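Teaching a Robot to Tidy Up, One Made-Up Living Room at a Time

The robot has never owned a sofa, but it has spent more hours in other people's living rooms than I ever will. None of those rooms exist. They live on a rack of computers at Skovik, a small software company on the second floor of an old button warehouse, and on the morning I visited, the team was working its way through a chore most parents would recognize right away: things are on the floor, please pick them up.

I had pictured (I suppose most of us do) somebody typing clever instructions until the machine finally behaves. There's a bit of that. But most of the day goes to something closer to bookkeeping, with a planner called Coma at the center of it. Coma is the part of the software that decides what comes next. It doesn't move a finger itself. It takes in what the cameras report, keeps a running list of what is where, and hands short errands down to the controller, things like "go to that one" or "close the left gripper." Then it checks whether the world looks the way it expected, and if the world doesn't, it starts over with a fresh list and no hurt feelings whatsoever.

The pumpkin task is a favorite around the office. A pumpkin is a lovely, awkward thing to grab! It's round, it's ribbed, and the one handy place to hold it is a stubby little stem that a perception program can easily lose against all that orange. The team added pumpkins in August, meaning to use them for a week or two, and they have never left.

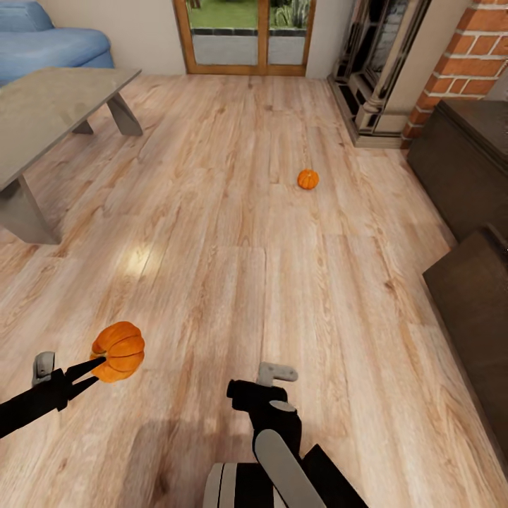 One in the gripper, one to go: the left arm holds a pumpkin by its stem in a simulated living room.

What I liked best was how much argument can fit into a moment like that one. With one hand full and another pumpkin farther off across the floor, should the planner put the first one away before going after the second? Should it drive over with its left hand occupied and use the right? A person would settle it without noticing. Coma has to weigh the walk, the chance of a dropped pumpkin, and whether the arm it's already using will block its own view when it gets there. In the older version it always finished one object before it would so much as think about another, and the engineers describe those days the way you might describe a very careful uncle unloading a car.

The view itself is another worry. Shiny floorboards throw back bright patches, and the robot's own shadow slides around underneath it, and an early perception model was forever mistaking one or the other for something it ought to go and fetch. So the rendering side of the house, a tool named Etier, now shuffles the light on purpose. Morning sun, gray afternoon, lamps on, lamps off, a different shine to the floor. Every new build of Coma has to get through 3000 of these rooms overnight before anyone will look at it, and by breakfast there's a page of results waiting, sorted by what went wrong.

I sat in on the reading of that page, with coffee and a plate of slightly stale almond cookies. Room 2088 was the troublemaker that day. The gripper had closed a hair too early, the stem had slipped, and the planner had gone on for 30 seconds believing it was carrying a pumpkin that was rolling gently toward the furniture. They played it back several times, and there was a fair amount of groaning. The fix they settled on was modest: ask the fingers how far they've closed, and believe them over the plan.

The next stop for all this is the Dimitriou house, a rented bungalow across town where a real robot gets to try the same errands on real floors. The rug there is giving them fits, I'm told, and there is a long list of rug questions on the whiteboard by the stairs, with a few of them already crossed out.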